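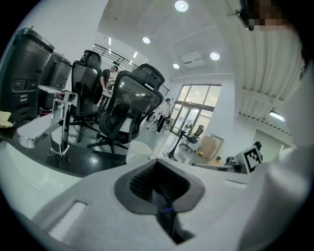
How to report a break-in at a shop or small business

These steps are for owners and managers of small premises: corner shops, salons, cafés, takeaways, workshops. They cover the first day after a burglary and the paperwork in the fortnight that follows. If the burglar may still be inside, stay out, move away from the door and ring 999.

1. Before you go in

Look at the outside first. If a door has been forced or a window is broken and you don't know whether the building is clear, wait in your car or in a neighbouring business until the police tell you otherwise. Send staff who arrive for the early shift to the same place, and keep customers off the step.

Note the time you arrived and who was with you. Write down who locked up, when they left, and whether the alarm was set. These will be the first questions you are asked, and the answers get vaguer by the afternoon.

2. Report it

If the burglars have gone, ring 101 or use the online form for your local force. Have the following ready:

Full address and postcode of the premises
Name of the keyholder and a mobile number
When the building was last known to be secure
How you think they got in
Whether anyone was hurt
Whether there are cameras, and whether they were recording

You will be given a crime reference number. Copy it into your phone and on to paper. The insurer, the glazier and sometimes the bank will all ask for it.

3. Leave things where they are

Don't sweep up, don't straighten the till drawer and don't wipe the counter. Put a chair across any doorway you want people to keep out of. If something must be moved, for example because rain is coming in on stock, photograph it first and wear gloves.

Halima Rotich had her shop in Dostdale broken into one March. She tidied the back office before the officer came and lost the only clear footprint in the building. Her insurer still paid, but the police had less to go on. She now keeps a printed copy of these steps inside the meter cupboard.

Ask when somebody is likely to attend. In some areas a scenes of crime officer comes the same day. In others you will be told over the phone that nobody is coming, and that you can start clearing up. Write down the name of the person who said so and the time they said it.

4. Save the camera footage

Many recorders write over old footage after a few days, and cheaper ones sooner. Download the whole night, plus the day before. People often come in to look round beforehand, and that visit may show a face more clearly than the break-in does.

Check whether the clock on the recorder is right. If it is an hour out after the clocks changed, leave it alone and make a note of the difference. Save two copies, one on a memory stick for the police and one you keep.

Ask the businesses on either side and across the road if they will save theirs as well. A polite note through the letterbox is enough if they are shut.

5. Make the list of what has gone

Start with cash, then stock, then equipment, then personal belongings of staff. Use a separate sheet for damage.

For each item give a description, the serial number if there is one, what you paid and when. A list might start like this:

Cash from till float, £70
Cash from office tin, £164
Cigarettes and tobacco, £2180 at cost

Give stock at cost price unless your policy says otherwise. Till reports, delivery notes and supplier invoices will back up the figures. If you don't know a figure yet, leave the line blank and mark it "to follow". It is easier to add to a claim than to explain why a number has gone down.

6. Ring the insurer

Do this on the same day. Most policies set a time limit for reporting a theft, and some set a shorter one for cash. Look in the schedule for these points before you ring:

The excess
The limit for cash left on the premises overnight
The locks and alarm you agreed to have
Whether loss of trade is covered

The cash limit catches a lot of people out. A policy may cover £4000 in a locked safe and very little in a drawer. Ask if you can go ahead with emergency repairs or if you need approval first, and keep all receipts.

7. Make the building secure

A boarding-up firm will normally come within a few hours. The police can often give you a number, but you are free to use your own. Change the locks if any keys are missing, including keys to vans, lockers and the store room. Change the alarm code too, and reset passwords on any laptop or tablet that has been taken.

If bank cards or a cheque book were in the office, ring the bank before you do the rest of this step.

8. Tell the staff

Tell everyone the same thing, and tell them early. Ask them to pass on anything odd they noticed in the past week, such as a customer asking about closing times or a car parked at the back. Ask them not to post pictures of the damage until the police have finished.

Some people will not want to open up alone for a while. Put two on the early shift if you can manage it.

9. Afterwards

If you remember something or find another item missing, ring 101 again and quote the reference number. Send the same update to the insurer. Victim Support helps people who own or work in small businesses, and you don't need a live investigation to contact them.

Keep the whole file, including photographs, until the claim has been paid and the case closed.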